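Reading a Lease Before You Sign It
Notes for session 6, Small Premises for Beginners

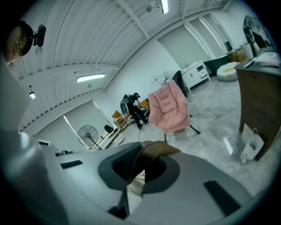
Welcome back, everyone, and thank you for all the questions you sent in after last time (I've tried to work most of them in as we go). Tonight we're on leases, and I do promise it gets less dry once you have a real one in front of you.

Start with the term and the break clause, and read them together. A break clause lets you leave early, but very often only on a certain date and only if you've given notice in writing. Benedicta Addo, who taught this course before me, used to make her class find the notice period before they were allowed to take their coats off, and I've always thought that rather sensible!

Next, repairs. "Full repairing" means the roof may well be yours to mend, even if it was leaking long before you came along. Ask for a schedule of condition, with dated photographs, and get it attached to the lease itself. A friendly email from the agent won't do you much good in five years' time.

Then the service charge. In our practice lease, the Clurnness unit, the tenant pays 677 pounds a quarter towards shared upkeep, and there's no cap on it. Have a look at clause 2 and see whether you can work out who decides what counts as upkeep. It took me almost 100 readings to feel sure of it, and Mélanie Robichaud still disagrees with me, so do argue your corner.

Rent reviews we'll only touch on. "Upwards only" means just what it says, I'm afraid, so look at what similar places nearby are letting for before you agree to one.

For next time: please read the Kennedy lease up to the end of the part on subletting, and mark any word you'd have to look up. Bring the marked copy with you, and a pencil. We'll begin with deposits, and go back to break clauses if anybody's still stuck.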